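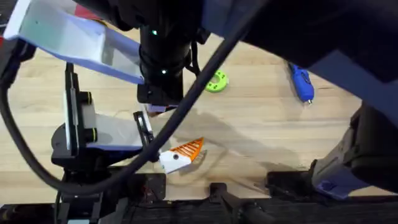
22 Nov 2022, Cavon cell, left arm

1. Fingertips. Natalia Esquivel wants the orange ones checked every 50 cycles. Bustmont's sheet says 600. We settled on whenever she walks past. Ribs, pad, then the screw heads on the white blocks. Leave the green ring on the bench, it's the next test pick. 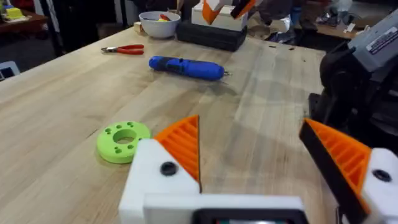

2. Cable. Still loops low in front of the left gripper. Reroute before the Tessier parts run - I wrote that in April too.

3. Opening width. Try setting 4, then 5 if the ring snags.
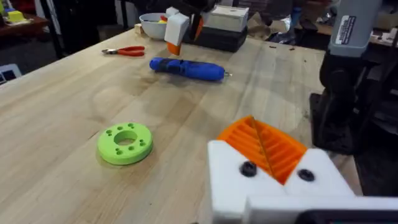

Setting 5 is Natalia's bet, mine is 4. Loser puts the pliers away.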